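The woman who mends the village's hymn books, and everybody else's books too

It is a steep pull up from the bus stop at Dendell to the old dairy where she works, and I arrived rather pink in the face. She had the kettle on already, which I was grateful for, and a plate of shortbread balanced on a pile of what I took to be scrap paper and later learned was a family Bible in 126 separate pieces.

"Don't worry about crumbs," she said. "That one's had a lot worse than crumbs. It's had jam, candle wax and a pressed frog."

She has been repairing books for most of her working life, first at a small bindery called Rüegg and then on her own account. She asked me not to print her name, as she has more work than she can manage and is a poor hand at saying no. So I shall simply call her the bookbinder, which is what they call her in the shop at the bottom of the hill in any case.

She didn't set out to do it. She left school wanting to be a florist, and took the job at Rüegg because it was on the same street as the flower shop and she thought she would hear when a place came up. "And a place did come up," she told me, "about a year on, and I remember standing there with paste up to my elbows thinking, well, I can't go now, I've got a dictionary in the press."

For the first six months she was allowed to do very little except sweep, fold and make paste. She speaks of the paste with real affection. It is wheat starch and water, stirred over a low heat until it goes from milky to glassy, then pushed through a sieve. She still makes it fresh on a Thursday morning, and in summer it won't last the week out. I asked whether there weren't perfectly good glues to be had in a tub.

"There are, and I use them for some things. But whatever I put into a book, somebody might want to take out again one day. They might have better ideas than mine. Paste lets go if you ask it nicely with a bit of damp. Some of the stuff people have used at home, you'd need a chisel."

This led us on to sticky tape, and we were on sticky tape for some time. She has strong feelings about it. The clear kind goes brown, the brown goes into the paper, and the paper never forgives you. She showed me a cookery book that had come in from a bakery called Cornel, handed down from one owner to the next, with tape on nearly every page from the puddings onward. She had been at it for three weeks, a little each afternoon, lifting the strips with a warm spatula and a great deal of patience. Under one of them she had found a pencilled note that said only "too much clove".

"I was so pleased with that," she said. "And she was quite right, whoever she was. I made it."
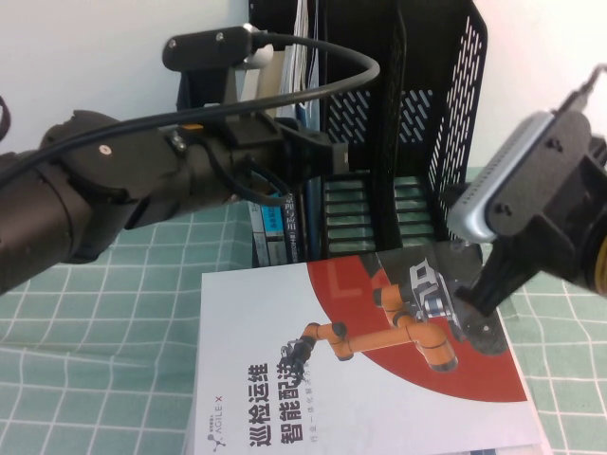

Most of what comes up the hill has no value at all in the sense that a dealer would mean it. There are children's annuals, car manuals, atlases with countries that have since changed their names, and prayer books that have been carried in coat pockets until the corners are as round as pebbles. People often apologise when they hand them over. They say they know it's silly, and that they could buy another copy for less than the repair will cost. She always tells them the price first and then leaves them alone with the book for a minute while she sees to something in the back. Hardly anybody has changed their mind when she comes out again.

The largest job she has ever taken on was the hymn books for the chapel at Ernine. There were 350 of them, and the chapel wanted to know how many could be saved. She went through the lot over one winter, and 257 went back on the shelves with new spines in a dark green cloth. The remainder were too far gone, though she kept the good pages to patch the others.

"I had the tunes going round in my head until Easter," she said. "I'm not even chapel. I'd be at the sink and find I was on verse four."

I wanted to know what ordinary people might do to look after their own books, and she thought about this for so long that I ate another piece of shortbread. Keep them away from the radiator, she said eventually, and out of the loft. Don't pull a book off the shelf by the top of its spine — push in the ones on either side and take it by the middle. If a page comes loose, leave it where it is, and put the whole book in a paper bag until you can get it to someone. And read them, she added, because a book that is opened now and again gets some air, and you notice the silverfish sooner.

She runs a class in July, when the light is good until late in the evening and the dairy doors can stand open. Everyone makes a plain notebook with a sewn spine and a cloth cover. It takes the whole day, and there is usually a moment in the middle of the afternoon when all the thread has got into a knot and nobody is speaking. By teatime they have stopped being cross and want to know what they can make next.

Would she ever give it up? Her hands are stiffer than they were, she admits, and she has gone over to a thicker needle. She does no gilding now and sends that out. But there is the Bible to put back together, and a set of bird books after that, and a man over at Ernine who keeps ringing about his grandfather's ledgers.

She walked me down as far as the gate, still talking — we had got back on to sticky tape — and then remembered the paste on the stove and went up again at quite a pace.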